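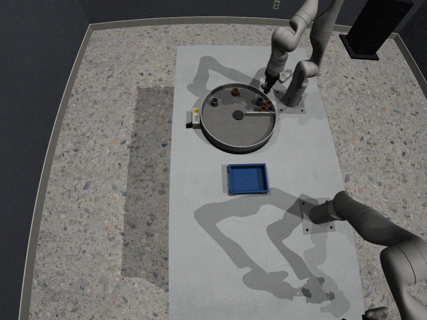
Cups on a turntable, with a blue tray alongside.

The mattress company has written to me again. Sultano would like me to know that, according to its survey of 1,040 adults, most of us are tired. I read this lying on a Sultano, tired.

I bought the thing in October, after a run of nights in which I saw rather more of the small hours than I had any use for. I wasn't ill and I wasn't especially worried about anything, unless you count the usual background hum of boiler, pension, car, and whether I'd been short with the woman at the surgery. I just woke up in the dark as though someone had called my name, and then lay there being alert. Had there been a burglar I'd have been magnificent.

The trouble with not sleeping is that everyone you mention it to is an expert. People who would never dream of advising you on your teeth will tell you with total confidence to put lavender on your pillow. I put lavender on my pillow. I then lay awake smelling like my grandmother's airing cupboard, thinking about my grandmother's airing cupboard, and whether it had been pulled out when the house was sold. (It had. I looked it up on one of those property sites at breakfast, and there's a shower in there now.)

Then came magnesium, tart cherry juice, no screens, a boring book, a very boring book, socks, and no socks. My brother-in-law swears by getting up and doing the ironing, so for a fortnight I was the best-pressed person in Skemomthorpe and also the greyest. A woman in the queue at the chemist's told me to count my blessings. I got as far as the dishwasher and remembered it needed salt.

What I should have left alone was the wristband. It's a Durrani, bought second-hand from someone in Tromden who said it had "changed her relationship with rest", and it cost a good deal less than the mattress, so I thought where was the harm. You wear it to bed and in the morning it gives you a mark. I hadn't been given a mark for anything since my driving test and I'd forgotten how much I mind.

The marks were dreadful. More than that, they were dreadful on mornings when I'd woken up feeling all right. I would come down the stairs quite cheerful, put the kettle on, look at my wrist and learn that I'd had a poor night. By the time the toast was done I'd be yawning. By lunch I'd be telling people I was shattered, with the figures to back it up.

It also worked the other way round, and I found this harder to forgive. After a night when I'd been up twice, eaten a bowl of cereal standing at the sink and read the whole of the instruction manual for a strimmer I no longer own, it congratulated me. It awarded me a small moon. I can only think that I'd kept so still over the strimmer manual that it took me for unconscious, and I have some sympathy with that.

You'd think the moon would have finished it off between us. It didn't, and I can't be superior about this, as I kept the wretched thing on for another 2 months. I started going to bed with my score in mind. I'd lie there trying to sleep in a way that would register. If you've ever tried to swallow while thinking about swallowing, it's that, for seven hours. I turned down a perfectly nice supper because it would have meant a late night and I had a good run going. The run was three days long.

I did go to the doctor in the end, mostly to be told off. She was very decent about it. She asked how much coffee I drank, and I said two cups, and she waited, and I said the cups were quite large. She asked what time I had the last one. She asked whether I napped. I said I sometimes closed my eyes in front of the news, and she wrote that down as napping, which seemed harsh on the news. Then she wanted to know what I did when I woke in the night and I told her about the wristband and how I'd check how long I'd been asleep so far, and she put her pen down.

Her suggestions were so dull that I'd skipped straight past them on every list I'd read. Get up at the same time every day, including after a bad night, which is precisely when you feel you've earned a lie-in. Don't go to bed until you're sleepy, and don't confuse sleepy with fed up. If you're wide awake, get out and sit somewhere else for a bit. Turn the clock to the wall. And come back if it's no better, she said, as there are proper courses for this sort of thing and I needn't look so stricken about it.

So the Durrani has gone in the drawer with the phone chargers for phones I haven't got. For the first week it sent me messages from in there. It was concerned. It hadn't detected any sleep at all, it said, and did I need support? I felt guilty enough to take it out and look at it, and then I found the off switch.

I'd love to report that I now go down like a felled tree. I don't. I woke up last night at some hour I can't tell you, the clock being to the wall, and went and sat in the chair on the landing with a blanket on. A fox was going through next door's recycling with more care than next door ever does. I watched until it left and then I went back to bed, and I suppose I slept, as the next thing was the alarm. I've no idea how long for. I felt middling. I had one coffee, in a smaller cup, and got on.

The getting up at the same time is the part I'd pass on, if you're in the same boat and have already done the socks. It's horrible for about as long as you'd expect and then it's less horrible. My daughter says I've become a bit evangelical on the subject and that I used to be better company when I was exhausted.

Sultano, meanwhile, is offering loyal customers £200 off a second mattress. I've written back to ask what they imagine I'd do with it. I'll let you know if they reply. In the meantime, if anyone wants three-quarters of a bottle of lavender oil, it's on the hall windowsill and you only have to knock, though not before seven, when I'll be up, whether I like it or not.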